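Robot club news: the simulator is up and running

Monday's session was a good one, so I thought I'd write it up before I forget who did what! For anyone new to these pages, I help out with the after-school robotics club at Claswood, and this term we've got 11 students working on a virtual robot arm ahead of the Irkemholm schools' challenge in November.

The first round of the challenge is done entirely in simulation. Each team sends in its code, the organisers run it on their own computers, and the best ones get an invitation to the hall to try it on a proper arm. We've entered 2 teams (we could have squeezed in a third, but they wanted to stay together with their mates, and fair enough).

Arlindo Pacheco has been looking after the camera side of things for Team Prellano, which is what they've decided to call themselves after a long and quite heated vote. He's spent the past few weeks trying out different spots for the virtual camera, and he saves a still from each one so the others can argue over it at the big screen. I love this bit of the evening. They all crowd round, someone says "move it back a touch", somebody else says "no, turn it", and off they go again. 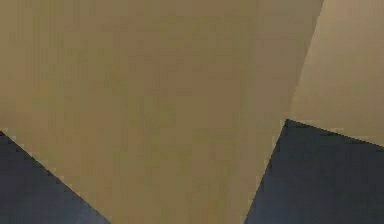 A very close view of tan panels from the simulator, with dark blue-grey behind.

The camera position matters a lot this year, as the marks for the first round depend partly on how well the program can find a block using the picture alone. Too far away and the block is only a few pixels wide, too near and you lose the table. Arlindo keeps all his settings in a spreadsheet with a colour for each week — it's far tidier than anything I've ever made.

Over on the other side of the room, Gyula Veres and the Mac Carthaigh team (named after the street the school is on) have gone for a different plan. They're leaving the camera where it was in the starter files and putting all their time into the grasping code. Gyula has set them up with a test that runs 504 tries overnight, with the block dropped in a new place each time, and then they come in and go through the misses. There was a lively chat about whether a block that gets picked up and then dropped should count as a hit. Gyula says no. The rules say no as well, so that settled it, though I don't think everybody's happy!

We've got 6 more sessions before the code has to go in. Next time we're doing joint limits, and I've promised to bring the big cardboard arm back in as it really does help to have something you can bend. If you're coming along, please bring your login details with you, and a drink. We start at the usual time in the computer room, and parents are welcome to stay for the last half hour and have a go on the simulator themselves.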